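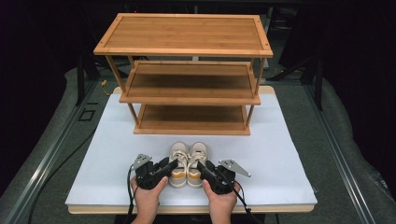 Bamboo shoe rack, three tiers, with a pair of small sneakers in front.

Gokby Hallway Words: read me first

Hello, and thanks for stopping by! Gokby is a word list of 4000 everyday household terms, in Greek and English, put together by Kalliopi Gkikas and me over a good many evenings (and a good deal of coffee). It covers entryways, closets, shoes, coats and all the little things that pile up by the door.

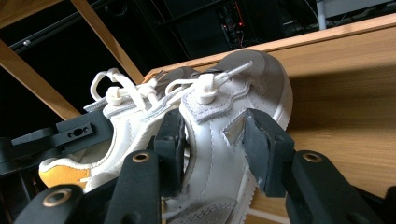

Loukia Psarras wrote to ask whether regional words get their own rows, and she hoped they would, as her grandmother had three names for a slipper. They do! Look in the column called region, and leave it blank if you're adding a word and aren't sure.

Files
words.csv, the whole list
notes.txt, our grumbles about spelling

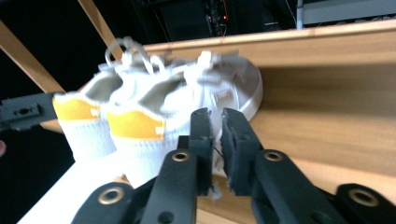

White sneakers on light wood.

Plurals gave us the most trouble. English speakers hardly ever say "sneaker" by itself, so we kept both forms and linked them in the column called pair, 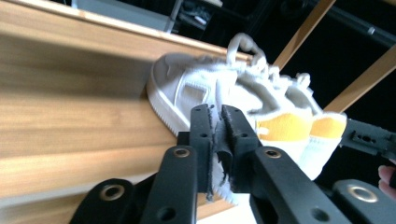
and we did the same for mittens, laces and slippers. Bootlaces are still a muddle, I'm afraid. Corrections are very welcome, and Kalliopi merges them every June.

Eftychia Stefanou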